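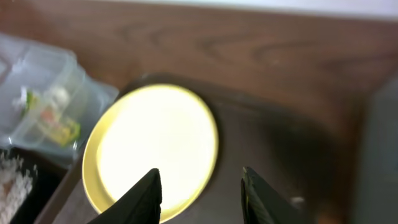 3 min read

Flivura two-arm bench kit, long-term review

Short version. It can lay a tea tray out of a dish rack if you give it all afternoon and don't need your hands free, because one of them stays near the stop button. Would I buy it again? Maybe. Would I tell my sister to buy it instead of a dishwasher? No.

I've had the kit since October. Two arms on a rail, a gripper on each, cables everywhere. I bolted it to the kitchen table at my place in Jonham and gave it the chores I hate. Putting dishes away, mostly. Also a bit of tidying and sweeping up spilled rice, which went badly, more on that below.

Setup. The manual says an evening. Took me a weekend and the translation is rough. Page on clamp tension is in there twice, page on calibrating the wrists is missing, you have to get it off the Steinarsdóttir forum. Good people on there. Read the pinned post first.

Round things are the problem. Anything flat and yellow and shiny under my kitchen light and the wrist view goes half white, then the fingers come down a bit off centre and the plate skates. Matte dishes, fine. I ended up swapping the bulb for a dimmer one and that did more than two software updates.

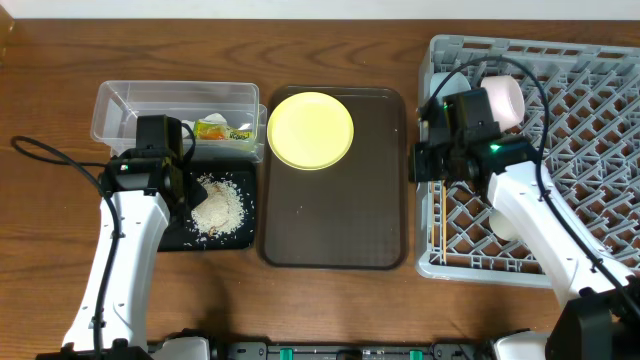
Cups are better than I expected. Upside down in the rack, one finger in, one out, lift. It does those well enough that I stopped watching so closely, then it got a cup wedged in the lattice and pulled the whole rack across the table. Arm didn't stop. I stopped it. So that's my main gripe with Flivura, the force limit is set way too high out of the box and the setting is burried three menus down.

Chopsticks, no. Picks up one, drops it, picks up the same one. Spoons about the same.

I logged 265 tray-laying runs with a notebook. 10 of the last lot went start to finish with no help from me, and I was pretty happy with that until I did the same job by hand while the kettle boiled.

Rice. I tipped some in a tray to see if it could clear up. It can't. It pinches, a few grains come up, the rest goes on the floor. Use a brush, or get a dog.

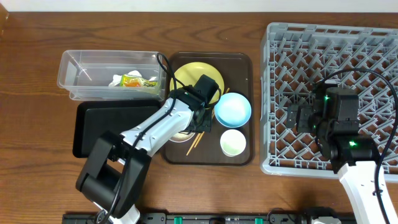

Dishes on the brown serving tray, rack to the right.

Noise is ok. A whine when both arms move together, you can hear it from the hall but not upstairs. Cables are too long and catch on things, I tied mine back with velcro. The grippers pick up grease and need a wipe most days.

Against the Stondarmont single arm, which I had before: the Flivura is quicker and the second arm is worth having, one can hold while the other fiddles. The Stondarmont was gentler with glass though, and the app didn't log me out every time.

Paid $478 for the extended warranty on top and have used it once, for a dead wrist motor. Replacement came quickly, no arguement from them.

If you like tinkering, good kit. If you want the dishes done – not yet, give it a few years. Mine's staying on the table, we eat in the other room now.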